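Chapter 2
Naming and Describing Wild Plants

Khalil Aoun and Ghassan Sayegh

Every plant has at least one name, and many have several. A single meadow herb may be called one thing in the Gruna Valley and something quite different in the hills above Ballorel. Common names are easy to remember, but they cause trouble when records from separate districts are compared. The same word may be used for plants that are not closely related.

Botanists therefore give each species a name in two parts. The first part is the genus, which is always capitalized. The second part - often a plain description of color, habitat, or leaf shape - is written in lowercase. Both parts are set in italics in print.

This chapter draws on the Moussa Survey, which listed 529 species of flowering plants in wet meadows and along stream banks. Students will learn to read a species entry, to use a simple key, and to record the leaves, stem, and flower parts of a fresh specimen. Flowers should be collected in May, when most of the plants treated here are in bloom.

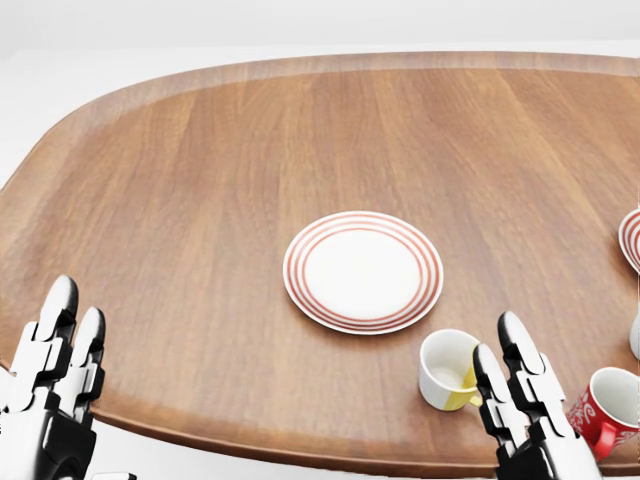

Figure 2.1. A plain white plate with red stripes around the rim, on a wooden table.

Section 2.1 begins with the leaf. Before reading further, review the terms for leaf arrangement given in Chapter 1: alternate, opposite, and whorled.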